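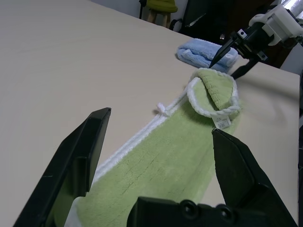 Search course materials
Home Units Timetable Laboratory bookings Help

Unit notes: Software for Bimanual Manipulation
Section 9: Perception and planning for folded textiles

Prasness Institute, Robotics Teaching Laboratory
Issued 29/05/2026

9.1 Scope

These notes accompany the laboratory sequence on cloth handling. They assume that students have completed the material on rigid-body grasping and are able to build and run the Kovine control stack without assistance. The station is a two-arm bench at which towels are picked up, straightened and folded. Mechanical assembly of the arms is covered elsewhere and is not assessed in this section.

Textiles are treated separately from rigid objects for a practical reason. A mug has a pose that may be written as six numbers. A towel does not. Its configuration space is very large, much of it is hidden from any one camera, and small contacts alter it in ways that a planner cannot predict in detail. The software described in these notes works with a reduced description of the cloth and renews that description frequently.

9.2 Structure of the software

The stack has four processes, which communicate over a local message bus.

Iltar, the perception process, receives colour images from the wrist cameras and publishes a cloth estimate.

Lu, the task planner, receives the cloth estimate and selects the next primitive (approach, pinch, lift, drag, lay, release).

The motion process converts a primitive into joint trajectories for one or both arms and checks them for collision.

The Kovine controller executes the trajectories and publishes joint states and finger openings.

Students will modify Iltar and Lu only. Changes to the motion process or the controller require written approval from the unit coordinator, as both carry safety limits common to every bench in the laboratory.

9.3 The cloth estimate

Iltar publishes an outline polygon for each item of cloth, a list of candidate edges, a list of candidate corners, and a confidence value for each. Three matters deserve attention.

Trim and body. A towel may be edged in a different colour from its pile. On a pale green towel with white looped trim, a segmentation model trained on plain fabric will commonly return the green region and discard the border. The resulting outline is too small, and a pinch planned on it lands inside the true edge. The trim must be labelled as part of the cloth class. It should also be retained as a sub-class, for a continuous band of white against green is the most reliable edge cue available on such an item.

Folded corners. Where a corner is turned back over the body of the towel, the outline takes on a rounded end and the trim forms a loop. A corner detector that relies on curvature will either miss the corner or report a point on the fold line. Neither is a suitable pinch point for unfolding. The fold classifier supplied in the starter repository examines the path of the trim: a border that leaves the silhouette and curls across the interior indicates a layer lying on top. When the classifier reports a fold, Iltar must publish the upper layer as a separate polygon marked "flap".

Attachments. Care labels and hanging loops are small, light in colour and easily confused with trim. A loop protruding from the side of a towel produces a short spur in the outline, which a naive detector will report as a corner. Such spurs should be removed by morphological opening before corners are extracted. A care label near a fold should be masked. No attempt is to be made to read it; at wrist-camera range the printing is too small to be resolved.

9.4 Self-occlusion and the gripper mask

Each wrist camera sees its own fingers and housing at the bottom and sides of the image. These regions are nearly fixed relative to the camera and vary only with finger opening. Iltar applies a lookup mask indexed by the opening reported by the controller. Students should regenerate the mask after any camera is refitted.

The opposite arm presents a harder problem. It enters the view at arbitrary angles and may cover part of the cloth. Its position is known from joint states, so its silhouette can be rendered from the arm model and subtracted. Cloth pixels beneath that silhouette are to be marked "unknown". They must not be marked "table". Confusion between these two values is the most frequent cause of failed submissions, since the planner then treats an occluded edge as a true one and directs a finger towards it.

9.5 Planning with two arms

Lu represents each arm as holding, free or reserved. A primitive may be issued only to a free arm. The planner selects between three patterns.

Hold and drag. One arm presses or pinches the body of the towel while the other draws a flap outward. This is the default where a folded corner has been reported.

Two-corner lift. Both arms pinch adjacent corners and raise the towel together. The pattern requires a confidence of at least 0.765 on each corner.

Single sweep. One arm drags an edge while the other is parked. It is used where only one corner is reachable.

Finger approach is planned with the fingers open on either side of the chosen edge. Towelling has a thick pile, and the contact height should be taken from the finger effort signal during a slow descent. The colour image alone does not give height with sufficient accuracy. Descent speed is limited in the controller to 50 mm per second.

Where a second item lies on the table, such as a small light blue towel beyond the green one, Lu must inflate its outline and treat it as an obstacle for every drag path. Fingers working at the far corner of the first item may come close to the second. A pinch that gathers both items is recorded as a fault, even if the subsequent fold is completed.

9.6 Background rejection

The table surface is light beige with faint curving grain. Low-contrast grain of this kind can produce spurious edge responses when detector thresholds are set for dark benches. Students are to use the table profile in the repository and leave its lower threshold unchanged. Regions beyond the edge of the table are removed by the table-plane crop before segmentation. Furniture, bags and soft furnishings outside the work area may share colour and texture with the cloth classes; an olive-green cushion is a foreseeable false positive for a green towel. Window light at the margin of an image can also shift automatic exposure, and exposure is therefore to be locked at the start of each run.

9.7 Laboratory exercise

The practice set contains 525 labelled wrist-camera images. Students will complete the following work.

(a) Train or adapt a segmentation model with separate outputs for pile, trim and attachment. Report the intersection-over-union for each.

(b) Implement the flap polygon described in 9.3 and publish it on the Iltar topic without changing the message definition.

(c) Implement the unknown state described in 9.4, and show by replay that Lu issues no pinch within an unknown region.

(d) Run the hold-and-drag pattern on the bench. Up to nine attempts may be logged. All logged attempts must be submitted, including those that end in a fault.

Reports are to state the commit identifier, the mask version and the exposure setting. Plots without labelled axes will be returned unmarked.

9.8 Conduct at the bench

The emergency stop must be within reach of the operator whenever the arms are powered. Hands are to be kept clear of the table while Lu is in the running state. Cloth may be rearranged only after the controller has been placed in hold and the indicator on the operator console has changed accordingly.

Preparatory reading for Section 10 is listed under Units.

Contact the Robotics Teaching Laboratory | Copyright Prasness Institute | Back to top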